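Notebook, animation room
July 2018

Continued from the page with the coffee on it. Today only the bridge short, working title Karka.

The story as it stands now: an old ferryman tells a goose how he once sold the same bridge to two brothers. The goose does not believe him and asks questions until the story falls to pieces. Ülle Rätsep read the new boards yesterday evening and she thinks the second brother comes in too late. I agree with her. In the present cut he arrives at shot 30, when the audience has already forgotten that there were two of them.

What I tried in the morning:

Moved the second brother to the market shot. He now stands behind the first one and copies his walk, seven frames late. With three frames it looked like a mistake of the animator. With seven it reads as a joke, but only if the first brother stops and the second one walks into him. Kept it.

The goose. Her neck still breaks when she turns to the ferryman. I redrew the two in-betweens where the head passes over the shoulder and made the beak smaller in the middle one. Better. The blink on the same turn I took out, there was too much happening in one place.

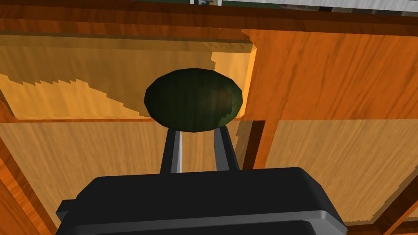
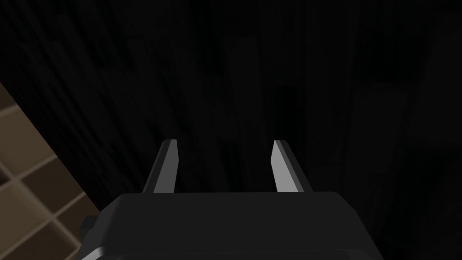
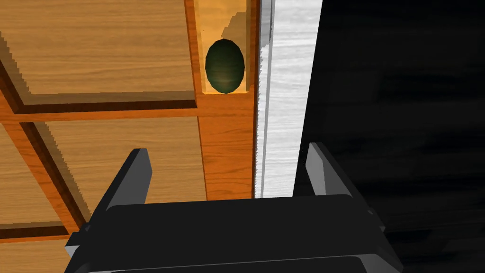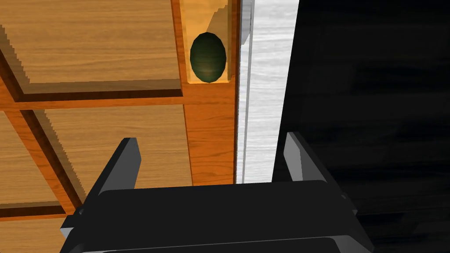 After lunch, sound. The temporary track from Nkosi is 100 frames shorter than our picture, so the last chord comes while the ferryman is still counting his money. I first wanted to cut the counting. Then I watched it without any music and it is the best acting in the film, so the counting stays and the music must wait. I wrote this to Nkosi and asked for a held note on the clarinet, no drums under it.

Line test of the fall from the bridge: the hat should leave the head before the body goes down. At the moment both start together and the fall has no weight. I also want a longer hold at the top, when he looks at the goose and understands. Old shorts hold this very long, longer than I dare when I time it at the desk. I will do one version with the hold doubled and show both on the big screen without saying which is which.

Colour: the river is too similar to the coat of the first brother. Ülle suggests to make the coat mustard. I would prefer to change the river, but it is already painted in all the wide shots, so mustard.

Exports: Civent took the whole short without complaints. Stiserero again lost the hold on the title card and went directly to the first shot. Same thing as last week. I put the hold as real drawings now, it is ugly but it works.

Still open:
- the ferryman's last line. "And he paid in coins" or only a shrug. Record both.
- mouth chart for the goose, the closed M is missing
- the market background needs a door on the left, otherwise the brothers come from nowhere
- return the second light table to the downstairs room, they have asked two times

Monday first thing the hat, then the door.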